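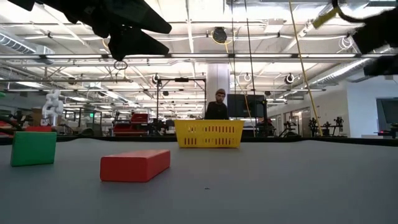

Reading time: 3 min

Search this site Search Go

Keeping the Faltow Cell Running: Spring Project Report

The Faltow cell is a two-arm station in the shared lab at Eston. Both arms hang over a light gray table, and the practice job is sorting blocks into a plastic basket. My project was to write a setup and care routine for it. When I started, the only notes were on a sheet taped to the tool cart, and they described an older set of grippers.

I started with the log. It had 273 entries, many of them just "restarted, OK." I threw out the ones with no cause written down and was left with 182. The largest group was cable trouble at the wrist. Next came grippers that had lost their zero position, and after that dropped blocks.

Cables

The arms hang, so the slack in the cables falls toward the wrist whenever an arm reaches down. On the right arm the bundle was tied too close to the last joint. At full reach it pulled on the connector and the gripper would drop off the network. I moved the tie point up one segment and left a loop big enough for the whole wrist range. Then I ran the arm slowly to each joint limit with a hand on the stop button and watched the loop. I had to redo it twice. The second time the loop was too big and rubbed on the housing.

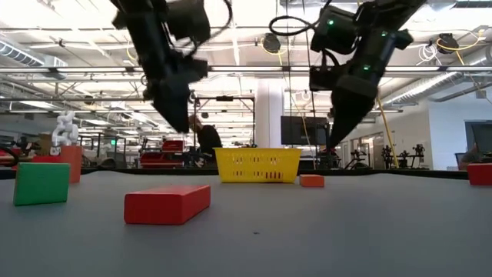 Fig. 2. Both arms over the table, cable looped above the right arm, green indicators on.

The lights are the first thing to check at startup. If one on an arm stays dark, power that arm down and reseat the connector before doing anything else. Do not home the gripper first. I did this in April and bent a finger mount.

Startup routine

1. Clear blocks from under both grippers.
2. Power the left arm, then the right. Wait for the indicators.
3. Open and close each gripper with nothing in it.
4. Home both arms and look at the cable loops.
5. Do 20 test grasps with one block standing on end.
6. Write the number of drops in the log, even if it is zero.

Gripper check

The standing block is a better test than one lying flat. With a flat block a crooked finger can still get by, but on a tall one you see the tilt as soon as it lifts. Look at it from the other arm's wrist camera, which gives a close view of both fingers.
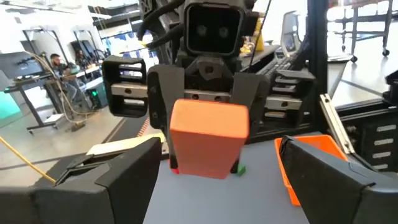 Clifford Morin
Second-year student, automation program

If the block leans, loosen the finger screws on that side, close the gripper gently on a Wason gauge block and tighten again. Wipe the rail with a dry cloth. I tried light oil on it and it collected dust within a week, so the routine says dry only.

I did not get to the camera calibration. The current values are from last fall and the basket position is a little off toward the back of the table. Whoever takes over should start there. My spreadsheet is in the project folder under "wrist."

Comments (3)

Juniper Begay
Did you keep the old tie point as a spare? We have the same arms at Tokarz and ours drops off the network too.

Clifford Morin
No, I took it off. It snagged the loop. Send me your reach limits and I'll compare.

guest
step 5 takes forever on a Friday afternoon

Related reports
Wiring the Stop Button Loop
Tokarz Bench: Replacing a Wrist Connector
Camera Calibration Notes, Part 2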